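Places > Trondside > Housing and land > Monby Courts

Monby Courts is a residential neighborhood on the eastern edge of Trondside, made up mostly of row houses and small detached homes set around shared yards. It has 249 homes in all, and people who live there tend to call it simply "the Courts," although the name on the deeds has always been the longer one.

The land was used for grazing until the Cultow Land Company bought it and had it divided into plots. Buyers could choose from six house plans, and a good many of them asked for changes, so that even today you can walk the length of Pană Lane and hardly see the same front porch twice. The earliest streets follow the old field paths, which explains their gentle curves and the odd little triangles of grass where they meet.

Homes in Monby Courts are sold with the ground beneath them, but the yards in the middle of each block are held in common. Every household pays a yearly charge toward mowing, snow clearing and the upkeep of the walls, and the right to use the yard passes to the new owner with the house. Garden sheds are allowed up to 200 square feet, and fences facing a yard must be low enough to talk over, a rule that goes back to the first deeds and is still fondly defended.

Houses here have long changed hands by word of mouth, often between relatives or next-door neighbors, and moving season usually begins in June, once school is out. Larger homes on the north side come up for sale less often than the row houses, and renting is fairly uncommon outside the two apartment buildings near the bus stop.
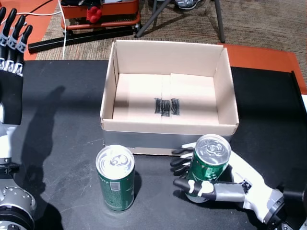 Open cardboard box and a green can on a black tabletop.

The neighborhood is served by the Trondside bus line and has a small grocery, a bakery and a playground. The nearest library is in the center of town, a pleasant walk along the creek in good weather.

See also: Cultow Land Company; Pană Lane; Shared yards in Trondside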